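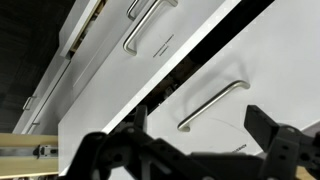
关于家庭文书的保存期限与归档办法

本人自去年二月起着手整理家中历年积存的各类文书，至一月七日始告一段落。其间就保存期限、分类次序及销毁手续等问题，先后请教数位从事档案工作的友人，并参照旧日在机关文书部门任职时的若干做法，形成一套适用于普通家庭的办法。现将有关情况记录于此，供有同类需要的读者参考。

一、缘起

家父退休以前，历年票据、合同、信函一律存放于纸箱之内，未作区分。迁居米德斯特德以后，纸箱随家具一并运抵，其后多年未曾开启。前年办理房屋过户事宜，经办人要求提供原购房合同及付款凭证，本人翻检两日方才找到，其中一页已因受潮而字迹不清，不得不另行申请补发。此事办结之后，本人即决定对全部文书作一次彻底清理。

清理之初，共得文书209件，不含照片及私人信札。照片与信札性质不同，另行处理，本文不予涉及。

二、分类原则

机关文书通常按年度与问题相结合的方式立卷。家庭文书数量有限，若先分年度，则同一事项的材料往往散见于数卷，查找反而不便。本人采用的办法是先按事项划分，事项之内再按形成时间先后排列。

现行类别如下：

身份与户籍
婚姻与继承
房屋与土地
学历与职业资格
医疗与保险
银行与税务
车辆
家用设备
杂项

以上共九类。杂项一类原则上不应长期存放材料，每年年初须检查一次，能够归入其他类别者即行归入，确无保存价值者予以销毁。

库苏姆·阿胡贾女士在艾亚拉从事档案管理多年，审阅上述分类后，建议将医疗与保险分立。其理由是医疗记录以人为单位，保险材料以保单为单位，二者合并后难以保持内部次序一致。本人考虑再三，目前仍维持合并，但在类内设两个分卷，病历按家庭成员分别装袋，保单按承保起始时间排列。试行至今，查找尚属方便。

三、保存期限

保存期限为各类问题中最易产生分歧者。本人将文书划分为永久、长期、短期三档。

永久保存者，包括出生、婚姻、死亡证明，产权证书，学历证书，遗嘱及公证文书。此类材料无论其内容是否已在有关部门备案，原件均不得销毁。

长期保存者，以16年为限，包括已结清的贷款合同、已转让房屋的有关材料，以及重大手术的病历。16年之数并无法定依据，系本人与梅尔基亚德斯·贝尔特兰先生商议后议定，主要考虑子女自出生至基本成年所需的时间。读者可视自身情况另行确定，并应以所在地现行规定为准。

短期保存者，包括水电缴费单据、一般购物凭证及普通门诊收据，保存至次年年终核对完毕为止。家用设备的保修凭证不适用此项规定，应与设备同存，设备报废后一并清出。

需要特别说明的是，期限的起算点应为事项办结之日，而非文书形成之日。例如贷款合同，应自贷款全部还清之日起计算。本人初次清理时未注意此点，误将一份尚在履行期内的租赁合同列入待销毁材料，幸在复核时发现。

四、装具与标识

装具以牢固、通用为宜。本人曾购入一批帕多牌文件夹，因规格与家中原有卷夹不一，混放时高低不齐，后改作盛放信札之用。金属回形针及订书钉日久易生锈蚀，长期以上保存的材料应予拆除，改用棉线装订或纸质封套。

标识以简明为要。每卷封面仅注明类别、卷名、起止年份三项，不写内容提要。内容提要写入总目录，总目录一式两份，一份置于卷首，一份另存他处。西尔维娅·巴尔托什女士曾提出以颜色区分类别，本人试用后未予采纳。色标在家庭成员之间须另行解释，且数年之后往往难以购得同色标签。

手写标签宜用铅笔或耐久墨水。本人早年所用圆珠笔标签，部分已经褪色，此次均予重写。重写时保留旧标签于封套之内，以备核对。

五、销毁手续

凡拟销毁的文书，先行登记，注明名称、年份及销毁理由，由家中两名成年人分别过目。过目之后静置一个月，无人提出异议，方可销毁。载有身份号码、账户号码及签名者，一律粉碎，不得整张弃置。

此项手续于家庭而言或显繁琐。福斯蒂诺·托瓦尔先生来访时即认为静置一个月并无必要。本人对此有所保留。去年秋季，一份旧培训证明正是在静置期间由内子取回，其后办理资格续期时果然用及。

六、电子副本

永久保存的材料均已扫描。扫描件以类别加年份命名，分别存于两处，每年年初开启抽查。电子副本便于日常查阅，但不能代替原件，总目录中亦分栏登记。

尼卡诺尔·哈拉米略先生来函询问，旧式传真纸应如何处理。此类纸张遇光遇热均易褪色，宜及早复印于普通纸上，复印件与原件同存，并在复印件右下角注明复印年份。本人此次清出的传真纸中，有数页已无法辨认，仅能在目录中登记其存在。

七、尚待处理事项

家父所存的早年工作笔记尚未归类。该批笔记既有公务记录，亦有私人账目，往往同页混写，不宜拆分。目前暂以原有次序存放，待与家中兄长商议后再作安排。车辆一类亦缺前次年检的回执，已向经办机构申请查询，尚未收到答复。

读者如对保存期限一节有不同意见，可于文末留言，本人将在下次修订总目录时一并研究。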